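Wurnadine Peg Cubes – a few months in

I bought the Wurnadine cubes back in May, after my youngest had a go with a set at her cousin's and wouldn't stop talking about them the whole drive home. I'd been meaning to write something sooner but wanted to see if they lasted past the first fortnight, seeing as most things in our house don't.

They're chunky plastic cubes, some with a round hole and some with a peg that sticks out, and you push one into the other. That's it, really. We got ours from Bassey, the toy shop by the station, and I paid a bit more than I'd have liked. The box is rubbish, by the way. One corner had split before we'd got it in the car and it went in the recycling that same night.

What I like most is the fit. We had the Fliteditz ones before and they were so stiff that I got called over every two minutes to pull a pair apart (my thumbs still remember it). These go together with a proper little push and a four-year-old can get them off again on her own – mostly. After lots of use the orange ones have gone slightly looser than the rest, no idea why, but they still hold if you pick up a short row by one end. Long rows droop and then snap in the middle, which causes tears.

The other thing is that they get on well with everything else. She isn't a child who plays with one toy at a time, so the cubes end up in with the letters, the green bits and the pink box and whatever else has been tipped out, and they turn into trains or fences or somebody's dinner. We've got 9 sets of this and that in the cupboard and it's the cubes that come out first.

Moans, then. There's no storage bag. The holes collect fluff like you wouldn't believe, and you need a cotton bud and some patience to get it out. And they hurt underfoot every bit as much as you'd expect.

Our best place for playing with them is the bed. It's softer and quieter than the floor, nothing rolls under the sofa, and if I'm lucky I get to sit down at the other end with a cup of tea!
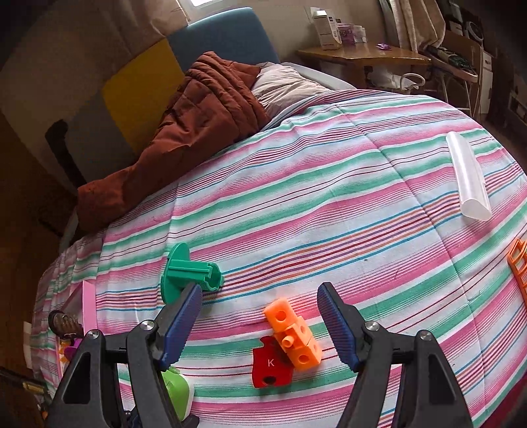

Oluwatosin Uzor: We've got these too and I'd say skip the cotton buds. Put them in a bowl of warm soapy water and swish them about, then leave them hole side down on a towel overnight. Mine came up lovely. Do check they're dry inside before they go away though, I had a whiffy batch once.

Thanks Oluwatosin, I'll try that at the weekend. Four stars from me, and I'd buy a second set if Bassey ever put them in the sale.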